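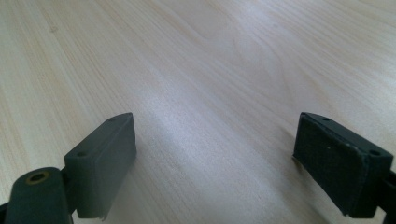

How long before I can put stuff on the table after oiling?
Leave it overnight at least, then light use only. Cups and plates ok the next day, hot pans and wet cloths wait the full week.

Section 4. Finishing and care of the top
Halleck table, October 2019

Read the whole section first. The oil sets faster than you think on a warm day and you don't want to be reading with it on your hands.

You need
Jalali clear oil, the small can
Cotton rags, old t-shirts are fine. No colored ones, they can bleed
Sandpaper, 600 grit, in the hardware bag
A soft brush or a vacuum with the brush end
Gloves
A metal bucket with a lid, for the rags. See caution below

Before you start
1. Table assembled, legs tight (section 3). Don't oil the top while its leaning on a wall, it runs.
2. Open a window. Wood moves with damp air so skip rainy days if you can.
3. Look at the top from the side, low down, with a lamp or window behind it. Shows up scuffs and glue spots you won't see from above. Mark them with a bit of tape.

Sanding
4. Find the grain direction. Fold the paper around a cork block or a scrap of flat wood. Fingers alone leave dips.
5. Sand WITH the grain, light pressure, long strokes. Across the grain leaves scratches and the oil makes them stand out.
6. Marked spots: a few extra strokes, then blend out wide so there's no dull patch.
7. Edges and corners, one light pass. Don't round them over.
8. Vacuum or brush off. Then wipe with a barely damp rag. Let it dry. Properly dry, not "looks dry".

Note: the top may feel a little furry after the damp wipe. Normal. One more very light pass and dust off again.

Oiling
9. Shake the can. Pour a small puddle in the middle, less than seems right.
10. Spread with a rag, with the grain, working out to the ends. Do the underside as well if you can reach. A top oiled on one side only can cup.
11. Wait 2 minutes. Dry looking patches, add a dab.
12. Wipe off everything still sitting on the surface. Clean rag, then another clean rag. Anything left goes sticky and stays sticky.
13. Leave overnight. Nothing on it, no tablecloth.
14. Repeat 9 to 13. 2 coats total. A third is ok for kitchens, more than that just builds up.

CAUTION. Oily rags can heat up and catch fire by themselves. Don't ball them up, don't put them in the kitchen trash. Soak with water, put in the metal bucket, lid on, outside. Ask your local waste place how to get rid of them.

CAUTION. Keep the can away from kids, pets, stoves, pilot lights.

Day to day
15. Crumbs and dust: dry cloth.
16. Sticky stuff: damp cloth, drop of dish soap, then dry right away. No spray polish. Silicone in it makes the next coat of oil bead up.
17. Spills: blot, don't rub. Wine and coffee get a few minutes, not an hour.
18. Hot things on a trivet. Always. Felt under vases and lamps.
19. Move things around now and then or you get pale and dark patches where the sun did or didn't reach.

White rings
Usualy moisture in the finish. Leave it a day or so, many go on their own. Still there: rub gently with a little oil on a rag, with the grain. Still there after that: sand the spot (step 6) and re-oil.

Sticky after two days
Too much oil left on. Fresh oil on a rag, rub until it loosens, wipe hard, leave overnight. Don't sand it while sticky, paper clogs in seconds.

Re-oiling
Drops of water should sit up on the top. If they soak in and leave a dark spot, time for another coat. Steps 8 to 13, one coat is enough.

Missing sandpaper or a dented can: write to Setareh Taheri at the Mendska parts desk, give the number off the label under the top. Questions on wood and finish go to Yasaman Nazari, same office.

Next: section 5, fitting the extension leaf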